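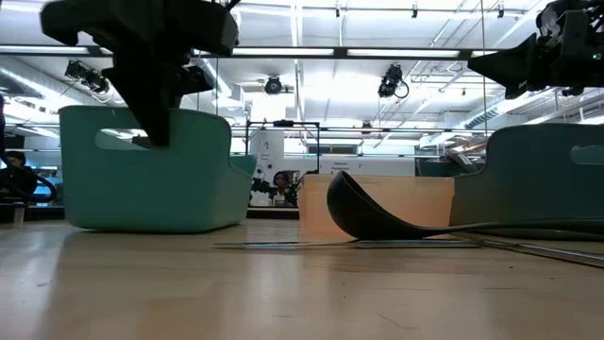

## Getting comfortable with the arms by remote

Take your time with this, and please don't worry if your first go feels clumsy (mine certainly did!). Sit down at the Rollness controls, let both grippers hang still, and then:

1. Bring the left gripper slowly down towards the open top of its teal bin and stop just inside the rim.
2. Lift it out again, nice and straight, and do the same on the right.
3. Try the ladle last of all. It's glossy, so close the fingers gently before you lift.

Save every attempt you're happy with until you have 12, then have a cup of tea and go on to the peach tub.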